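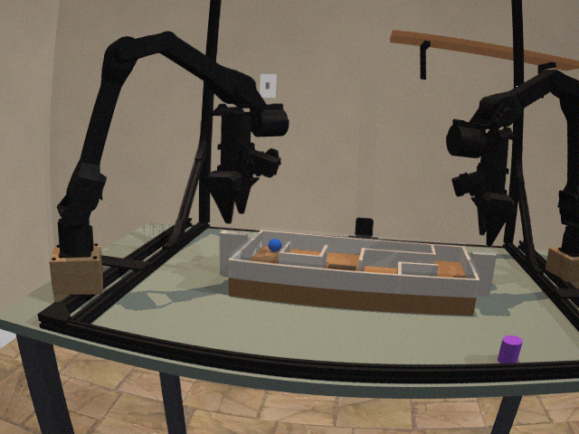
Corina Ortner

Robot teaching by demonstration

Robot teaching by demonstration, also called programming by demonstration or learning from demonstration, is a group of methods in which a person shows a robot how to carry out a task and the robot's motion is recorded for later use. The recording may be replayed as it stands, edited into a program, or used with many others to train a control policy. Two forms are in common use: hand guiding, in which the operator moves the arm directly, and teleoperation, in which the operator moves a separate input device and the arm follows.

Hand guiding

In hand guiding (kinesthetic teaching) the arm's controller cancels the weight of the links so that a person can push the arm through the motion. Joint angles are read from the encoders at a fixed rate. The method needs no extra hardware on an arm with low joint friction. Its main drawback is that the operator's hands and body are in the workspace, where they block camera views and add forces that will be absent during replay. Guiding two arms at once is tiring and often calls for a second person.

Teleoperation

In a leader-follower system, the operator holds a pair of small passive arms, the leaders, whose joint layout matches that of the working arms, the followers. Leader joint positions are sent to the followers as targets. Since the mapping is joint to joint, no inverse kinematics is required. Other input devices include hand controllers, six-axis mice and tracked gloves. These usually command the pose of the gripper and leave the joint solution to software, which can cause jumps near singular positions.

Most leader arms give no force feedback. Operators learn to judge contact by eye, and demonstrations of tight insertions tend to be slower than the same work done by hand.

Demonstration in simulation

The followers may be simulated. The operator uses the same leaders but watches a rendered workcell on a screen. A typical two-arm cell has the arms on opposite sides of a table, facing each other across the task object, with the grippers held above it at the start of an episode. A ball maze is one such task object: a shallow, open-topped box with interior walls and a ball resting on its floor. To move the ball by tilting, the arms must hold the box at its two ends and agree on height and angle at every step. An error in either arm shows up at once in the path of the ball.

Simulated scenes can be reset exactly, and a failed attempt damages nothing. Contact is the weak point. Rolling friction, the slip of a narrow fingertip on a smooth block, and the small bounce of a ball against a wall are all approximations, and a policy trained only on them may fail on hardware.

Recording

An episode normally holds joint positions, commanded targets, gripper opening and one or more camera streams, all on a common clock. The Ullness data set, described by Ortner and Kleinschmidt, contains 1240 two-arm episodes, of which 200 are maze runs. Each maze run was limited to 40 seconds. Runs in which the ball left the box were kept and marked as failures. A further 200 episodes were recorded by hand guiding for comparison, using the Mondus controller in its gravity-compensated mode.

Quality of demonstrations

Operators differ in speed, grip height and the order in which they move the arms. Mixed styles widen the range of states covered but can confuse a policy that averages over them. Vahidi proposed sorting episodes by operator before training; Berchtold found little benefit once each operator had practiced the task. Long pauses are commonly trimmed, as a policy may learn to stop where the operator stopped to think.

See also

Gravity compensation
Imitation learning
Leader-follower control
Teach pendant

Last revised October 25, 2019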